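We use cookies to keep this site running and to remember whether you've already seen this notice. Accept / Manage preferences

Bathroom Sinks: Your Questions, My Answers

I get a lot of mail about sinks. More than I ever got about tile, and I wrote about tile for years! So I've put the ones that keep coming back on one page. I'm Teodor Lindholm, I clean and re-caulk bathrooms for a living around Pernangate, and I have opinions.

What should live on the rim of the sink?

As little as you can stand. My own limit is 3 things, and I break it whenever my sister visits. Every bottle you leave out collects a ring underneath it, and then you're cleaning the ring as well as the sink. If you need your soap within reach (I do), put it at the back and leave the front edge clear so you can wipe it in one go.

Do bottles have to stand up?

No, but I'd stand them up if they'll stay. A tube lying on its side will roll the minute you bump it, and on a narrow rim it ends up in the basin. If yours is nearly empty and won't balance, stand it cap down in a cup. You get the last bit out that way too, so it's a win all around.
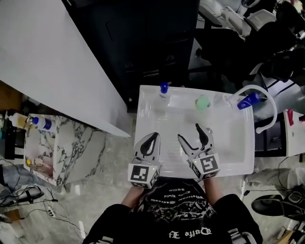
4 minute read

Is a rectangular basin harder to keep clean than a round one?

A little, yes. The corners are where the gunk goes. I run an old toothbrush along them before I do anything else, then wipe from the back toward me. With a white basin like this one you can at least see what you missed. What I do love about a rectangle is that straight far edge. A small clear bottle with a blue cap, a cup, a tube, they all line up along it and you've still got the whole basin to work in.

Does a gooseneck faucet splash more?

Depends how high it is and how hard you run it. Mine splashed like crazy until I turned the shutoff under the sink down a touch. When you wipe one, don't forget the underside of the curve! Drips dry there and you'll only notice when you're bent over brushing your teeth.

What do you use on the white stuff that builds up by the faucet?

White vinegar and warm water, half and half, on a rag. Lay the rag over the spot, go have a coffee, come back, rinse. Please don't do this on real marble, it'll etch. If you aren't sure what your top is made of, stick with dish soap.

We have two sinks. Do we need two of everything?

We tried sharing one bottle at my house and it lasted until breakfast. Get two small ones and refill them both from a big jug. I buy the 900 ml refill at Jurkwood and it keeps us going for ages.

How often do you clean yours?

Quick wipe every night, proper scrub when I do the floor. February is the exception, when everyone has a cold and I do the faucet handles morning and evening.

Can I send you a question?

Sure, use the contact form. There are 194 waiting as I type this, so be patient with me, and please say what your sink is made of. Half my replies are just me asking that.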